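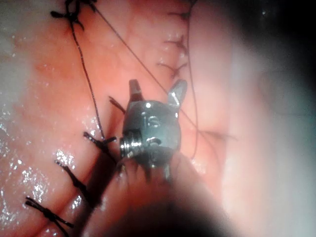 Tied sutures and loose dark thread, close up.

Long bus ride while I still have stitches, am I being dumb?

posted by porchlight_pam, 03/03/2019

Hi all, hoping somebody has done something like this. I had a small hernia fixed, everything went fine, and the surgeon's office says I'm cleared to travel as long as I "use common sense." Great. My common sense is what had me moving a chest freezer by myself in the first place.

So the trip is Ustport to Gutavness on the Durkavel coach, 411 miles, and it's for my niece's wedding, so skipping it is off the table. I can't drive myself yet and the train doesn't go anywhere near there. I have stitches on the outside and apparently more on the inside that dissolve, and my main worries are:

The seat belt sitting right on top of the sore spot. Getting up and down from the seat. And the bag! I'm told nothing heavier than a gallon of milk, and my suitcase with nothing in it is already close to that. I also have the wedding gift, a coffee set from Tatlı (the little cups with the gold rims), which is packed in a box the size of a microwave. I was going to hold it on my lap and now I'm thinking maybe not.

I'm 51, decent shape, not a big complainer. Last time I rode that coach there was one rest stop and it was short. What would you do?

gus_in_the_valley

I did nearly this same thing two years ago, same kind of repair, different bus line. It was fine but I learned a few things.

Get an aisle seat near the front. You'll want to stand up more than you think and you don't want to climb over a stranger to do it. When you do stand, scoot to the edge, put both hands on the armrests and push with your arms. Going straight up using your belly is how I ended up saying a word in front of a whole church group.

For the belt, bring a small soft pillow and put it between you and the strap — the flat kind, a travel neck pillow is too lumpy. Mine was a couch pillow with a duck on it. Hold the same pillow against yourself if you have to cough or laugh, it helps a ton. Keep the lap part low across your hips, and don't skip the belt just to be comfortable.

Walk every chance you get. Even if the driver says it's a quick stop, get off and do a lap around the building. Ask your doctor's office if they want you doing anything about blood clots on a ride that long. They had me pumping my ankles every half hour and drinking a lot of water (so also sit where you can get to the restroom, sorry).

As for the suitcase, call Durkavel ahead and ask for help with luggage. Most drivers will lift it in for you anyway, but somebody has to get it to the curb on both ends. I'd pack half as much. And mail the coffee set! Do not sit there with a box on your lap for a whole day.

mrs_tillybean

Wear a dress. Waistbands are the enemy.

old_depot_rat

Can't help with the medical part but I ride that route a lot. If you get off at Gutavness, use the side door of the depot. The front has steps, a whole flight of them, and the building dates to 1877 so you can imagine how steep. The side door is on the ramp by the vending machines and it's open whenever a coach is due.

The rest stop is better than it used to be, they give you a good half hour now. The soup is okay. Stay away from the chili, especially in your condition.

Also I think seat 5 has the most leg room but they changed some of the coaches this winter so don't hold me to it.

porchlight_pam

Thank you all! I called and they put a note on my ticket for help with the bag, the lady was very sweet about it. Calling the surgeon's office in the morning about the clot thing — I hadn't even thought of that. The coffee set is going in the mail tomorrow, wrapped in every towel I own. And I do have a dress, it just needs ironing. Is ironing heavier than a gallon of milk?

gus_in_the_valley

The iron's fine. Make somebody else set up the board.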